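Home Robot Build, Session 5: What the Simulator Leaves Out
Notes by Coralie Ellery
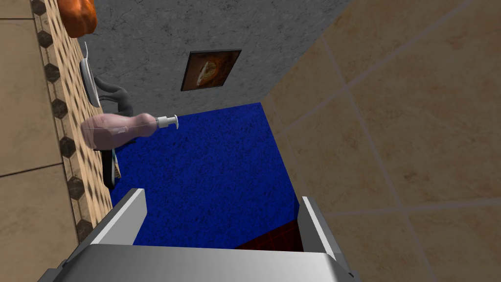 Fig. 1. Simulated bathroom, seen from above the gripper. Soap dispenser on the tan surface at left, blue mat ahead.

Before anyone solders anything on Thursday, read this. The Plondus arm has been grabbing bottles in simulation since May, and I am still not convinced.

Claimed: 3,000 simulated grasps, 67 failures.
Tried on Yatziri Ayala's bench: 20 grasps, 11 failures.

Where I would look first:

Friction. The default value is a guess. A rounded, translucent bottle may slide in ways the model never tried.

Finger flex. Simulated fingers stay rigid. Ours are bolted to a printed bracket, and it bends.

Soft floors. A speckled blue texture looks like carpet. Check whether the wheels feel any drag from it — I doubt they do.

For Thursday: measure the bracket under load, write down the number, then rerun the grasps with it. Do not tune friction until the results match. That only hides the error.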